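The gear count at Erkdale stands at 2865

Teaching an arm to pick up a gear is mostly a matter of picking up gears. The Marikar project has been at it since April, 60 tries to a session, three sessions a day.

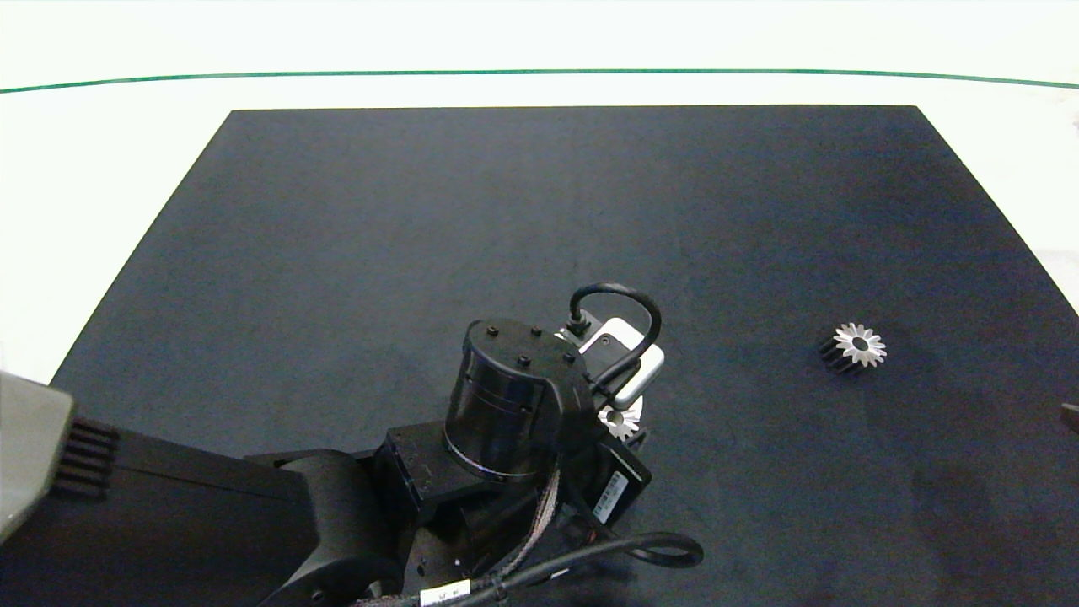

By the Emance newsletter desk

Every try gets saved, fumbles included. Ledis, the software that sorts them, is fond of a good fumble.
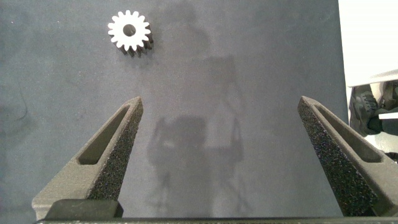

The next batch moves the starting spots farther apart — the model has grown a little too sure of where gears live. Sign-up sheet for operators is by the door. Bring patience.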